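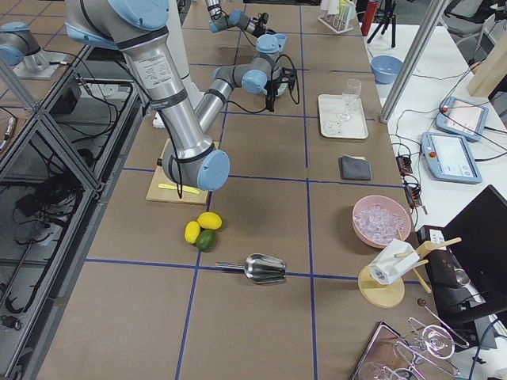
Robel Assefaによれば、本体の据え付けそのものよりも、蛇口の形状を確かめる作業のほうに時間を要したという。前版の手引きでは適合確認が巻末に置かれており、同氏からは、部品をすべて開封した後で合わないと分かるのは困るとの意見が添えられていた。本版ではこの意見を受け、適合確認を据え付け手順の前に移した。

第3章 本体の据え付けと初回通水

本章は、据置型浄水器 Fernonari を流し台の脇に設置し、使用を開始するまでの手順を定めるものである。設置を業者に依頼した場合も、使用開始前に「3.5 初回通水」および「3.6 水漏れの点検」を使用者自身で実施すること。

2025年9月5日改訂

3.1 設置場所の条件

本体の外形寸法は、高さ298 mm、奥行191 mmである。据え付けにあたっては、次の条件をすべて満たす場所を選定すること。

・水平で、満水時の本体の重量に耐える面であること。
・本体の上方に、カートリッジを真上へ引き抜くための空間があること。吊戸棚の下に設置する場合は、棚の扉を開いた状態でも確認すること。
・付属ホースが折れ曲がることなく蛇口に届くこと。
・こんろ、オーブンその他の熱源に隣接していないこと。
・直射日光が長時間当たらないこと。

注意:本体を流し台の縁からはみ出した状態で使用しないこと。ホースに手や調理器具が触れた際に転落し、けがや水漏れの原因となる。

注意:凍結のおそれがある場所には設置しないこと。一度凍結した本体およびカートリッジは、外観に異常がなくても使用できない。

補足:屋外の流し、車両内、船舶内での使用は保証の対象外である。

3.2 蛇口の適合確認

切替コックは、付属の Rulava アダプターを介して蛇口の先端に取り付ける。開封した部品を水に触れさせる前に、以下の順序で適合を確認すること。

1. 蛇口先端の泡沫キャップの有無を調べる。キャップがある場合は左に回して外し、内側のパッキンも取り出す。
2. 先端の外周にねじが切られているか、内周に切られているか、あるいはねじがないかを確認する。
3. 外ねじの場合は青色のリング、内ねじの場合は灰色のリングを選ぶ。ねじのない丸形の蛇口には、固定ねじ付きの白色のリングを用いる。
4. 選んだリングを手で軽く当て、傾きなく入ることを確かめる。無理に押し込まないこと。

次の蛇口には取り付けることができない。

・センサー式の蛇口
・シャワーヘッドが引き出せる蛇口
・先端が角形または楕円形の蛇口
・先端の直線部分が極端に短い蛇口

いずれかに該当するときは、部品を箱に戻し、購入した販売店に相談すること。未使用の状態であれば返品を受け付ける。取り外した泡沫キャップは、転居や買い替えの際に必要となるため、保証書とともに保管することが望ましい。

3.3 切替コックの取り付け

1. 蛇口の先端に付いた水あかや古いシールテープの残りを、やわらかい布で拭き取る。
2. 選んだリングを蛇口に通し、続いて付属の平パッキンを切替コックの受け口にはめる。パッキンの平らな面を蛇口側に向けること。
3. 切替コックを蛇口の先端に当て、レバーが使用者から見て右側に来るように向きを合わせる。
4. リングを右に回して締める。最後まで手で締め、工具は使用しない。
5. レバーを「原水」の位置にし、蛇口をわずかに開く。リングの周囲から水がにじむ場合は、いったん水を止め、パッキンの向きを確認したうえで締め直す。

注意:レンチやプライヤーで締め付けた場合、リングに目に見えない亀裂が生じ、後日破損することがある。

補足:左利きの使用者は、手順3でレバーを左側に向けてもよい。その場合、レバーの表示は上下が逆になる。

3.4 ホースの接続とカートリッジの装着

ホースは給水用(透明)と浄水用(乳白色)の2本である。接続先を誤ると浄水口から原水が出るため、色を確認しながら作業すること。

1. 給水用ホースに袋ナットを通し、切替コック側面の接続口へ奥まで差し込む。
2. 袋ナットを手で締め、ホースを軽く引いて抜けないことを確かめる。
3. 給水用ホースの反対側を、本体背面の「入」と表示された接続口に同じ要領で接続する。
4. 浄水用ホースを、本体背面の「出」と表示された接続口に接続する。
5. 本体上部のふたを左に回して開け、輸送用の緩衝材を取り除く。
6. Famska カートリッジを袋から取り出し、底面の保護シールをはがす。
7. カートリッジの矢印を下に向け、止まるまで垂直に押し込む。
8. ふたを閉め、本体とふたの三角印が一致するまで右に回す。

カートリッジの上面には、使用開始日を記入する欄がある。油性のペンで記入し、次回の交換予定日を本体側面の記録票にも書き写すこと。標準的な交換時期は、使用開始から82日である。使用量が多い場合や、原水に濁りがある地域では、これより早く流量が低下することがある。

注意:カートリッジの底面を素手で触れないこと。触れた場合は流水ですすいでから装着する。

注意:Lytvynenko 製の旧型カートリッジは外形が似ているが、底面のパッキンの径が異なる。装着できたように見えても原水が混入するため、使用しないこと。

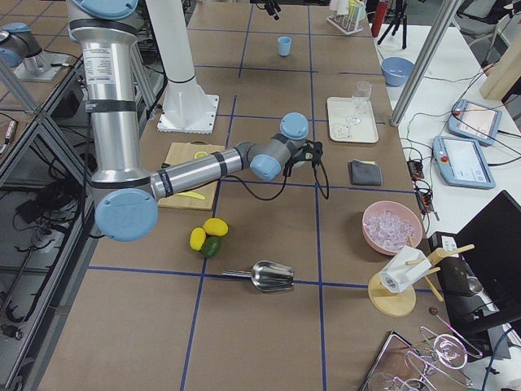 Kamlesh Sengarからは、初回の通水で出てくる黒い水を故障と思い、途中で蛇口を閉めてしまったとの報告が寄せられている。同氏は、黒い水が出ることを作業前に読める位置へ記載するよう求めており、次項の冒頭に注記を加えた。

3.5 初回通水

補足:新しいカートリッジに水を通すと、活性炭の微細な粉によって水が黒く、または灰色に見えることがある。製品の異常を示すものではないため、水が透明になるまで通水を続けること。この水は飲用に用いない。

1. 浄水口の先を流しの内側に向け、周囲に布巾や食器がないことを確かめる。
2. 切替コックのレバーを「浄水」の位置にする。
3. 蛇口をゆっくりと開く。急に開くと、本体内部に残った空気が押し出され、水が飛び散ることがある。
4. 水量を全開の半分程度に保ち、水が透明になるまで流し続ける。
5. 透明になった後、蛇口を閉めてしばらく置く。
6. 再び蛇口を開き、水の色を確認する。濁りが見られる場合は手順4に戻る。

通水中に本体から小さな泡の音がすることがある。空気が抜ける際の音であり、使用を続けるうちに収まる。数日たっても音が続く場合は、本体をわずかに傾けて空気を逃がし、元の位置に戻すこと。

注意:湯を通さないこと。混合水栓では、水側に切り替えてからレバーを「浄水」にする。湯を使用した直後は、「原水」の位置で水を流し、十分に冷えたことを確認してから切り替えること。誤って湯を通したときは、ただちに冷水に切り替え、カートリッジの交換について販売店に相談する。

3.6 水漏れの点検

点検は通水直後と翌日に行う。乾いた紙を次の箇所に当て、ぬれの有無を調べること。

・蛇口とリングの境目
・切替コックの側面および袋ナットの周囲
・本体背面の接続口
・本体上部のふたの合わせ目
・本体の底面

紙がぬれた場合の処置は次のとおりとする。

リングの周囲:パッキンの向きを確認し、リングを締め直す。改善しないときは予備のパッキンに交換する。

袋ナットの周囲:ナットを緩めてホースを抜き、先端が斜めに切れていないかを確認する。斜めの場合は、先端を直角に切り直して接続する。

ふたの合わせ目:蛇口を閉めてからふたを開け、パッキンに異物が付いていないかを調べる。異物は水で洗い流し、パッキンが溝に収まっていることを確かめて閉める。

本体の底面:使用を中止し、蛇口を閉め、販売店に連絡する。使用者による分解は行わないこと。

3.7 日常の使用における留意事項

毎朝の使い始めには、コップに数杯分の水を流してから飲用とすること。流した水は食器の下洗いや鉢植えの水やりに利用できる。

旅行等により2日以上使用しなかった場合は、水の味とにおいを確認し、通常より長く水を流すこと。長期間の不在が予定されているときは、カートリッジを外して本体内の水を抜き、ふたを開けたまま乾燥させる。外したカートリッジの再使用は認めない。

浄水は塩素が取り除かれているため保存に適さない。容器にくみ置く場合は、清潔でふたのあるものを用いて冷蔵庫に入れ、当日中に使い切ること。

本体の外側は、水で湿らせた布を固く絞って拭く。漂白剤、シンナー、研磨剤入りの洗剤および金属たわしは使用しない。浄水口の先端は汚れが付着しやすいため、定期的に綿棒等で清掃すること。

3.8 問い合わせの前に

浄水の出が細くなったときは、まずレバーを「原水」に切り替え、水の勢いを比較する。原水も細い場合は、止水栓の開き具合または建物の水圧を確認すること。原水に異常がなければ、ホースの折れ、カートリッジの使用開始日の順に確認する。

問い合わせの際は、本体底面の製造番号、カートリッジの使用開始日、蛇口の種類を控えたうえで、販売店の窓口に連絡すること。カートリッジの交換手順は第4章に記載する。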